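Sturndale toy library moves to bigger rooms and takes on play furniture

Families in Sturndale who have been squeezing past one another in the narrow back room on Drondano Street will be glad to hear that the toy library has at last found itself a bigger home, and will be opening its doors there in September with a good deal more on the shelves than before.

The new rooms are on the ground floor of the old Rasanik building, with a level entrance for prams and double buggies (a great relief to anyone who remembers the steps). The library now holds 1,435 toys, games and puzzles, and 230 families are signed up to borrow from it. 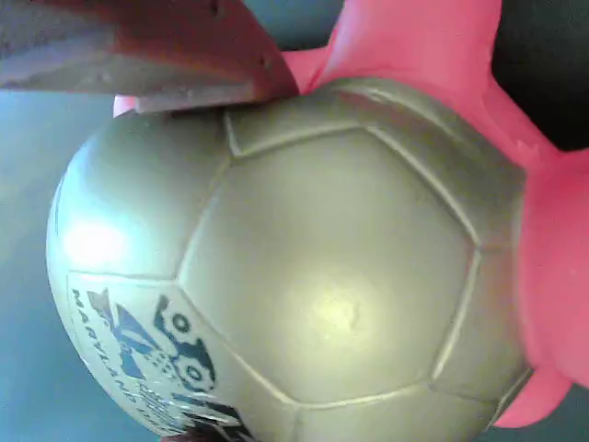

Balls are among the toys for younger children.

What parents have been asking for most, though, is the large play furniture that costs so much to buy and is outgrown so quickly. The library has listened, and 21 climbing frames, rocking boards and small slides will be available from the first morning, all of them made by the Nutsugah workshop just outside town. Each can be kept for up to 2 months, and they fold or come apart well enough to go in the back of an ordinary family car, though you may want to bring a second pair of hands for the bigger frames.

Smaller toys can be borrowed for a fortnight, as they always have been, and existing cards will carry on working without any need to sign up again. Anything still out on loan from Drondano Street should be brought to the new address, please, and do have a look under the sofa for those missing puzzle pieces!

Doors open at 9.30am, and there will be tea, squash and a corner for babies.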